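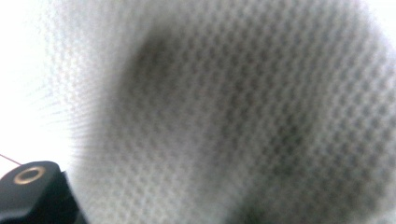 Collections Care Section, Girkalar Museum of Regional History

1 In March, four members of this section visited the Stokden conservation center to see how recovered objects are received, recorded and returned. The visit was arranged by Jairo Marulanda, head of the center's documentation office.

2 The center occupies a former grain store beside the river. Objects come in through a single door on the north side, and each one is given a number before it is unpacked. Mr. Marulanda explained that the register currently stands at 2481 entries. Most are ceramics and small metalwork seized at the border. A smaller group consists of carved stone from the Triltetti monastery, which was looted over several years and is still only partly documented.

3 The group first saw the records room. Staff compare each object with old excavation notebooks, sale catalogs and family photographs sent in by people from the villages. The photographs have been more useful than the staff expected. One wedding picture showed a door lintel that had been listed as unidentified, and the lintel has since been matched to a chapel above Triltetti.

4 In the stone workshop two conservators were cleaning an inscription with soft brushes and deionized water. They do not fill losses in the carving unless the stone is at risk of breaking. Our own practice at Girkalar has been to fill more freely, and there was some discussion of this. The conservators said that later fills on the monastery pieces had hidden tool marks needed to match fragments.

5 After lunch the group went to the storage hall. It has 900 shelf positions, and the staff would like more. Heavy pieces are kept on the ground floor on low pallets. Humidity is read by hand every morning and evening, and the readings are kept in a bound book as well as on the computer. We asked whether the book was still needed. The answer was that the computer records for one whole winter were lost when a disk failed.

6 The last part of the visit dealt with returns. The center has completed 14 returns under the Gunn agreement, which covers objects held by private owners who give them up voluntarily. Each return requires a condition report signed by both sides. Delays are usually caused by transport insurance, and one crate had been waiting at the center since the previous summer.

7 Mr. Marulanda has offered to send us the blank condition report and the numbering rules. Two Stokden staff members will come to Girkalar to look at our stone store, and the date will be settled by letter. Colleagues who want to read the visit notes can ask at the section office, second floor, before 4 p.m.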